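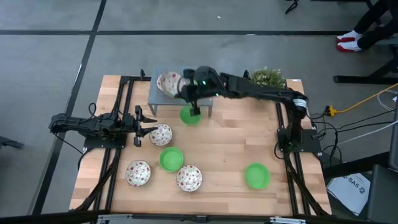

October, evening: the bowl table, and the left arm being a pain

Well, I got the bowl table back into shape, and I'm writing it all down tonight while my hands still smell of contact cleaner, so that next time I don't have to work it out from scratch!

When I left it last, the left arm had started closing short. You'd send it to the rim of a bowl and it would stop a hair before it should, nip the air, and then go sailing off to the shelf with nothing in its fingers. The right one was fine. The right one is always fine, and I have started to resent it a little.

I came in at 10 with a coffee and a plan, and the plan was to swap the gripper cable. I was so sure it was the cable. The arms are both Drerkis units, same model, same age, and the left one has had a cable go on it before (the loop that hangs off the back end gets tugged whenever the arm folds down low). So I had the new one cut and crimped already. Off with the old, on with the new, power up, home both arms, ask for a bowl. Nipped the air. Same as before! I put my head down on the bench for a minute and then called Ginette.

Ginette Maillard set this cell up in the first place, before she moved over to the Andari job, and she has the patience of a saint with me. She asked if I'd checked the base bolts. I said of course I had. She said, with a wrench or with your eyes? With my eyes. There was a pause on the line that I felt in my stomach.

So: wrench. Two of the bolts on the left base plate had backed out far enough that I could turn them with my fingers. The arm was rocking on its own mount every time it stretched out over the table, and since it reaches out so low and flat, a tiny rock at the plate turns into a real miss at the fingertips. I took them all out, cleaned the threads, put on the blue threadlocker (the medium one, please, future me, the red one is for people who never want to see their bolts again) and torqued them down crosswise in two passes. Then I did the right base too, even though it was tight as a drum. Couldn't stand the thought of doing all this again in two weeks.

Once a base has been off its bolts you have to redo the calibration, no way around it. I know this and I still spent ten minutes trying to get away with the old file. It doesn't work. The arm is sure it's in the right place and it's wrong in a very consistent way. So I ran the touch routine properly, points along both rails and then the shelf, and the shelf ones took forever because you have to do them slowly or you shove it. The log numbers the runs and this was run 51 on that table, which seems like a lot for one table.

Saoirse turned up somewhere in the middle of that wanting to know if she could have her bowls yet. (Saoirse Ó Súilleabháin writes the sorting task, so she's the one who suffers when my hardware is down.) She wants the floral bowls going up onto the little gray shelf and the green ones kept apart from them, and she has strong feelings about where everything starts out. I said give me an hour. I needed a lot more than an hour.

Next thing was the fingertips. As long as the left gripper was open I gave both fingers a wipe and had a good look at the tips, and they were shiny. The glaze on those floral bowls polishes them, I'm convinced of it. I scuffed them up with fine paper, just a few strokes each, wiped them again, and set the open width back to what it says on the card. Somebody had nudged it. I suspect me. I did the right gripper the same way so they'd match, and checked the indicator lights came up green after I'd plugged everything back in.

Then dry runs. No lifting to start with, just reach to the rim, stop, hold, back off. I watched it from the side with my chin level with the tabletop, feeling ridiculous, but it's the best way to see if the fingers are coming in level. They were! Lower tip right at the rim, upper one clear of it. I let it do that 11 times in different spots before I trusted it with the closing part, and when it closed it held. I may have said something out loud to it.

The right arm got its turn after that, lowering a floral bowl to the top of the shelf. This is the move I worry about most. If the height is off by a little it either drops the bowl or leans on the shelf, and the legs on that thing are skinny. I brought the height up a touch in the config and slowed the last part of the approach, and it sets down much more gently now. Saoirse says it looks like someone putting a baby to bed. I'll take it.

Lunch was a cheese roll eaten standing up. 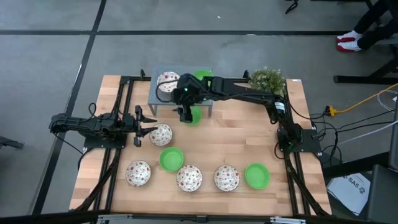 Floral ones stacked on the left side of the shelf, green one on the right, and more to go.

Look at that stack, though! I'd been dreading stacking, because every bit of slop you have in the arm shows up in it, and the bowls don't forgive you once they're tilted. I wouldn't have dared ask for it with those bolts the way they were.

After that I tidied what I could. I wanted to do something about the cables by the right mount, where it's a complete bird's nest around the yellow connector, but I'd have had to power down again and Saoirse was giving me looks. So that's still on the list. I've ordered a bag of 200 Chuang clips, which is far more than I need, but the small bags were out of stock and they keep forever.

Also still on the list: paint marks across the bolt heads so I can SEE if they've moved (Ginette's idea, and she was very nice about not saying she'd told me this before), a proper check of the rail clamps, and finding the good Iltberg driver, which has walked off again. The old gripper cable is probably perfectly good. I coiled it up and put it in the spares drawer with a bit of tape on it saying "fine, I think."

Saoirse has the table now. I'm having a bath and then going to bed, and tomorrow I start with the wrench.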